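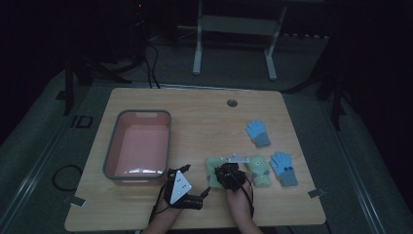 Gloves, socks and other small things: a term project on sorting what comes in pairs

Project report, second year, Home and Textile Studies
Written by Vimala Rodrigues, with sorting and weighing done together with Dinesh Chacko

Why small things

When we had to choose a subject for our term project, most of our group went for the larger parts of running a home, such as bedding, curtains and the weekly wash. Dinesh and I talked it over for far too long and ended up with the smallest items in the laundry, for the simple reason that they caused both of us the most trouble. A bath towel is very hard to lose. A child's glove can vanish between the washing line and the drawer, and you will then keep the other one for three winters out of pure hope.

Our question was a plain one. If you have a pile of clean gloves, mittens and socks, what is the quickest and least annoying way to get them into pairs and put away, and does it help to have a tub standing ready beside you on the table?

The things we sorted

We gathered our pile from our own families and from two neighbours in Hutlow, who were very kind and gave us whole bags of things without asking many questions. Everything was washed before we began. In the end we had 113 single items, and the whole heap weighed 2,284 grams on the kitchen scales, a good deal lighter than either of us had guessed from the look of it.

There were knitted gloves in adult and child sizes, plain socks, patterned socks, bed socks, and a fair number of those little things with faces on them that small children are so fond of. The faces proved to be a real help. If one sock has eyes and the next one hasn't, you know straight away which way up you are holding it, and your hand goes to it first. We had not thought of this beforehand and I was rather pleased when we noticed it — it gave us something of our own to write about.

Knitted gloves were slower going. The fingers curl in on themselves in the wash and have to be pulled straight one by one, and a pair of gloves laid with the cuffs facing different ways is surprisingly hard to see as a pair at all.

The table and the tub

We tried three tubs before settling. The first was a deep storage box from Rajan, the hardware shop near the bus station, and it was so deep that the small things disappeared into the bottom and had to be fished out again. The second was a wire basket, and the knitted gloves caught on it. The third was a shallow plastic tub with a smooth inside, the kind people use for washing up, and this was the one we kept. It is easy to wipe, nothing snags, and you can see everything in it without bending over.

The table matters as well. On a cluttered kitchen table we found ourselves moving cups and post about before we could lay out a single sock. On a clear one with a pale top, the blues and greens and greys stood out nicely and we could spread things flat. We put the tub on the left and the things to be sorted on the right. Dinesh is left-handed and asked to try it the other way, so we did half of our trials in mirror fashion to be fair to him.

How we ran the trials

We held 18 trials altogether, over several afternoons. In each one, a single person sorted the same pile from start to finish while the other kept the time and wrote down any remarks. We used three ways of working.

In the first way, the sorter picked up any item, searched the pile for its partner, folded the two together and dropped them in the tub. My mother does it like this, and so does everybody I asked.

In the second way, the sorter laid everything out flat first, with all the cuffs and openings facing the front of the table, and only then began to match.

In the third way, the sorter made rough heaps by kind — gloves, mittens, socks — and then worked through one heap at a time.

What we found

The first way was the slowest for both of us. Our longest trial took nearly 900 seconds, and Dinesh was so cross by the end of it that he asked for it to be left out of the report. I have put it in, with his permission, as we were told to include everything.

Laying things out flat was the most pleasant, and we made the fewest mistakes with it, but it needs more table than most people can spare. We ran out of room twice and had to put socks on the chairs. Sorting into heaps first was the quickest way for both of us, and it worked just as well on a small table. Gloves gained the most from it. Once they were away from the socks, we could turn all the cuffs towards us and the pairs showed up almost at once.

The tub helped in every trial, though less than I had expected. Its main use was in keeping finished pairs away from the unfinished pile. In one trial without it, I undid two pairs that I had already made and matched them all over again.

What went wrong

Our timing was not perfect. We were both learning the pile as we went along, so the later trials were bound to be faster than the early ones, whichever way we were using. We ought to have mixed up the order more. Our teacher pointed this out kindly when she saw the first draft, and she was quite right.

The light in the room also changed during the afternoon, and dark blue and black socks became very hard to tell apart towards evening. We matched one pair wrongly for this reason and only found it out when the owner's daughter wore them to school.

Next steps

We would like to try the heap method with younger children in June, to see whether they take to it, and to let them begin with the things that have faces. Dinesh also wants to test clips that hold a pair together through the wash. The unmatched items went back to their families in a paper bag, with a note asking them to look behind the washing machine.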